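News > Club & Community > Interviews

November
By the Nevora Paddling Association Communications Office

Girnik River Marathon to Introduce Two-Stage Format

The Nevora Paddling Association has confirmed that next season's Girnik River Marathon will be held as a two-stage race for canoes and kayaks. The event director met with this office at the Gatow boathouse to discuss the new format, the revised entry rules and the portage that has drawn the most comment from members.

The marathon has been a single 18-mile race from Gatow to the Nicholas landing. Under the new plan, paddlers will cover the upper river in the morning, stop for a required rest period at Girnik Meadow, and restart in the afternoon in the order in which they finished the first stage.

"The river below the meadow is wide and slow, and by that point the field used to be very spread out," the director said. "Families would stand at Nicholas for a long time between boats. With a timed restart, the racing on the lower river will be much closer, and the people on the bank will be able to follow it."

The portage at the old mill weir remains. It had been suggested that the association use the side channel, which is passable in most years, but the director said the matter is closed for the coming season.

"We walked the channel in August and again after the fall rains, and I would not send a loaded double down it at either level. The carry is 9 minutes for a slow crew. Fast crews train for it and many of them make up places there." 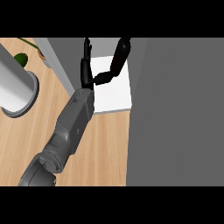
Two robot arms over a wood floor, computer rendering.

Entry rules have also been changed. Solo paddlers must now show one finished race of any length in the past two seasons. Tandem crews need only one member who meets that standard. Asked whether this would discourage newcomers, the director pointed to the short course, which stays open to all and starts from the meadow once the main field has left.

"The short course is where most of our members began, myself included. I finished next to last in a borrowed boat with a cracked seat. I would like it to stay that kind of race."

The prize fund will be $3000, divided equally between the men's, women's and mixed classes. There will be no separate award for the first stage — a point on which the director was firm. "If you pay people for the morning, they will spend everything in the morning. The result at Nicholas is the result."

Life jackets must be worn at all times on the water, including during the warm-up, and will be checked at boat inspection. Crews that change boats at the meadow will be inspected a second time. Surf skis will be accepted in the open class only.

The director was less certain about parking at Gatow, where the lower lot is due to be resurfaced in the spring. "We have asked for a finish date and have not been given one. If the lot is closed, boats will be dropped at the ramp and cars will go up to the school field. Paddlers should allow more time than they think they need."

Entry forms will be available at the boathouse desk from February. Members who held a place last season will have first refusal until the end of that month.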